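The Second Life of the Steel Locker

Steel lockers outlast the institutions that buy them. A factory closes, a school changes its timetable, a swimming pool is rebuilt with keyless cubicles, and the cabinets go to auction in lots of 10 or 20, usually with half the keys missing. For years most went straight to scrap. A growing share now ends up in shared workrooms, studios and small offices, where people need somewhere to put a coat, a laptop and a lunch, and where a new cabinet of the same weight is hard to justify.

Noeline Tipoki has been fitting out rooms of this kind for most of her working life. Her firm, Stotholm, buys used steel storage, repairs it and installs it. The stock list when I visited in June stood at 123 cabinets, sorted in the warehouse by door layout first and color second.

"People ask for a color," she said. "What they need to ask for is a door."

Door layout determines nearly everything about how a locker gets used. The full-height single door is the oldest pattern and the least efficient, with one hanging space, one shelf and a column of unused air beneath whatever is hung. The two-tier cabinet halves the height and doubles the number of users, at the cost of long coats. Mixed cabinets, with a tall upper compartment and smaller boxes below, were a specialty order when they were made and are the first to sell now. They suit a room where one person stores a jacket and another stores only a charger and a pair of indoor shoes.

Beige dominates the used market. It was the standard institutional finish for decades, it hides dust, and touch-up paint is still easy to get. Gray comes second. Blue and red doors generally mean a school, and Tipoki prices them lower on account of the dents.

Ventilation comes next. Louvers are pressed into the door at the factory and cannot sensibly be added afterward. A cabinet made for changing rooms will have a large panel of them near the top, and often a second set of narrow slots lower down, so that air enters at the bottom and leaves above. Office cabinets tend to have one or the other, or none. For paper and stationery the difference is slight. For a damp raincoat in a closed compartment overnight it matters a good deal, and Tipoki will not put an unvented cabinet in a room where people arrive by bicycle.

Handles fall into two families. The first is the recessed pull, a shallow cup set into the door skin, which leaves the face flush and does not catch sleeves. The second is a projecting handle, easier to grip and easier to repair, and a nuisance in a corridor less than a yard wide. Some cabinets carry both. Recessed cups collect grit along the lower lip, and the grit eventually wears through the paint. Projecting handles work loose at the screws. Neither fault is serious if it is dealt with early.

The locks are where most of the labor goes. A typical small cam lock consists of a barrel, a retaining nut or clip, and a flat cam that turns behind the frame. When the key is lost the barrel can be drilled and replaced in a few minutes. The difficulty is in matching the cam. Length and offset vary by maker, and a cam that is slightly too short will turn smoothly, feel correct, and hold nothing. Stotholm keeps 400 loose cams in compartment trays, graded by length, and Tipoki regards the trays as the most valuable item in the building.
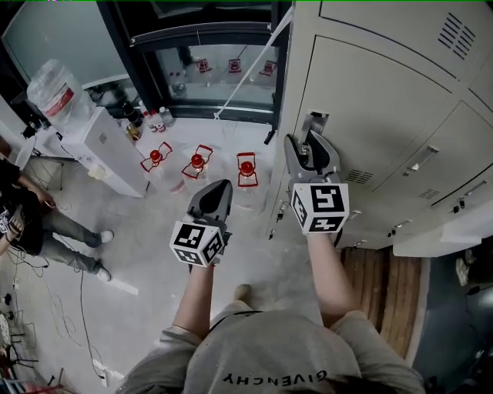 A door that sticks is seldom a fault of the door. Sheet steel cabinets take their shape from the floor they stand on, and concrete floors are less flat than they look. A cabinet resting on three corners will rack very slightly, the frame goes out of square, and the latch side of each door drops or rises against the opening. The user notices that the upper door needs a harder pull than it did, and blames the handle. The handle is then oiled, which does no good.

The test is simple. Open every door to a right angle and let go. Doors that swing shut or fall fully open on their own indicate a lean, and the direction of swing gives the direction of the lean. With the doors closed, look along the gap at the top of each one. An even gap means a square frame. A gap that tapers toward one side means the cabinet should be shimmed beneath the low corner until the taper is gone. Plastic shims are better than folded cardboard, which compresses within weeks. All of this should be done with the cabinet loaded, as an empty one sits differently.

Tall cabinets need a wall fixing as well. A two-tier unit with its upper doors open and heavy contents on the top shelf has a center of gravity well forward of where it looks to be. Tipoki uses one angle bracket per cabinet at the top rear, into masonry where there is any, and bolts adjacent cabinets to each other through the side panels. Cabinets placed against a window bay are the awkward case. There may be no solid wall behind the top edge, and in that situation she either ties the unit to its neighbor or moves it.

Defne Akgül deals with the other half of the subject, the room around the locker. She plans storage for shared premises at Siteo, and most of her clients call after the cabinets have already been delivered and placed. Her first visit is spent standing still. She picks a spot near the entrance, usually on a Sunday when the room is quiet, and paces out what someone does on arrival: door, coat, bag, shoes, water, desk.

"The locker is a stop on a route," Akgül said. "If it is the wrong stop, things pile up before it or after it."

Her working drawings show each cabinet with its doors open. This sounds obvious and is often omitted. An open door sweeps an arc equal to its own width, and whoever opened it stands outside that arc. Allowing for a second person to pass behind brings the required depth in front of the cabinet to a figure many small rooms cannot provide. Where the depth is not available, she specifies narrower doors in preference to a smaller number of cabinets. A 400 mm door in a tight room is an obstruction each time it is used. Two narrow doors occupying the same width are not, provided their users do not arrive together.

What stands next to the cabinet gets equal attention. Drinking water is a frequent neighbor, both being placed near the entrance for the same reasons, and the combination works well if there is a surface for bottles. Without one, bottles go on the floor. Akgül does not object to this in principle. Her complaint is with the toe line, the strip directly in front of the base, where anything standing will sooner or later be hit by a lower door. She leaves a clear strip there and puts a low shelf to one side.

Cables are the remaining problem. The top of a locker is the right height for a router or a spare extension lead, and the wire then has to come down somewhere. Run loosely across an opening it will be pinched, pulled or shut in a door. Adhesive clips along the side panel cost almost nothing and hold well on painted steel if the surface has first been degreased. Magnetic clips are neater and can be moved, though they creep downward under the weight of a thick lead.

On finishes both women are conservative. Repainting a whole cabinet with a brush gives poor results, and spray work means removing every door, lock and label holder. Tipoki washes with a mild detergent, rubs rust back to bright metal, primes the spot and touches it in. The repair stays visible at close range. At normal distance it does not, and the original baked enamel around it will be harder than anything applied over the top. She buys her touch-up paint from Dritus, in small tins, and discards a tin once a skin has formed.

Base sections deserve a mention. Some cabinets stand on a separate plinth, others on feet, others directly on the floor pan. The floor pan type rusts first, from mopping. A plinth keeps the steel clear of standing water and closes the gap where dust would gather. Where the plinth is missing, a timber frame of the same footprint will serve, sealed on all faces including the underside. Akgül likes the frame set back slightly at the front to leave room for feet.

Numbering is a matter of taste. Stankevičius, a print workshop that took a row of mixed cabinets from Stotholm, left its doors unnumbered and gave each user a colored key tag in place of a label. The arrangement has held up for daily users and poorly for visitors, who try several doors. A small engraved plate, fixed with two rivets at eye level on the upper doors and beside the lock on the lower ones, avoids this and survives cleaning.

Spare keys should be held off the premises or in a separate locked box, tagged by door position and not by name. Users change more often than doors do. A cabinet of this type needs its lock screws and handle screws tightened twice a year, a drop of dry lubricant in each barrel, and the louvers brushed out from the inside. Oil should be kept out of the barrels entirely, as it binds dust to the pins. Tipoki's installation sheet gives the interval as every 600 openings, a number she concedes was chosen because it fits the box on the form.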